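Lekora Home Diary
@lekora_home
October 19, 2021

1/ Today I want to write about the white table in our small work room. I bought it from Hondeck two years ago and I never wrote about it. Many of you asked how I keep the top so pale, so I will make a thread. It will be a little long, sorry for this.

2/ First, the size. My table is 60 cm deep and it stands against the wall. For a laptop it is enough. For cutting fabric it is not enough, and then I pull it to the middle of the room and walk from one side to the other.

3/ When it arrived I was afraid to use it. I put a big cloth on it and the cloth stayed for one month. Then my sister asked me why I bought a white table if I look only at the cloth. She was right. I took the cloth away the same evening.

4/ What makes marks on my table, from the worst to the least bad:
turmeric
red pen
blue jeans (yes, if you lean on it)
coffee
pencil

5/ Turmeric I had only once. I was eating my lunch at the table, which I do not do anymore. The yellow place stayed for many weeks. I washed it every few days with dish soap and it became weaker, and in November of last year I could not find it anymore.

6/ For normal days I use one soft cloth, warm water and one drop of dish soap. Then a second cloth, dry. I do not use the rough side of the sponge. I did it in the beginning and in one corner the surface is now more shiny than in the other places. You see it only when you sit low.

7/ Somebody wrote to me that fine sandpaper, number 800, will repair the shiny corner. I tried it on the bottom side first, where it does not matter. It made it gray and dull. So please do not do this on a table like mine. The corner stays how it is.

8/ About the color. In the shop it was called "snow". At home it is not really snow. In the morning it is a bit blue, with the lamp it is a bit yellow, and when the sky is gray it goes to something like very light lavender. I painted a shelf in the cleanest white I could find, and next to the shelf you notice it strongly.

9/ The shelf paint was from Janssen, for those who asked last time. I have 45 ml left in a jar and I keep it for small repairs.

10/ I also changed the lamp. The old one was standing on the left and it made a strong bright spot exactly where I read. The new one is fixed to the wall and gives a softer light. It cost 29 euros in the sale at Nollovwood. The cable is too short, so I had to move the power strip too.

11/ The pale surface with the soft light on it. You can find the lavender that I mean, and one place near the bottom where it is brighter.
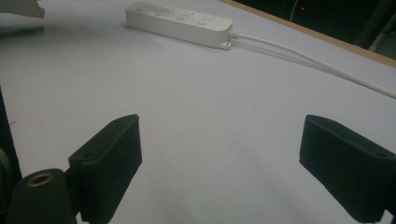 12/ Things I do not keep on the table anymore: the plant (water under the pot), the candle, the printer. The printer was the hardest one. It lives now on a low box by the door and I must bend down for every page.

13/ If you want to buy a white table, ask in the shop for a small sample piece and take it home for some days. Put it next to your wall. I did not do it and I was lucky, but my neighbor had to send her table back and she paid for the transport.

14/ Next time I will write about the drawers, because one of them does not close well and I want to try candle wax on the rails. If you did this already, please tell me which kind of wax you used.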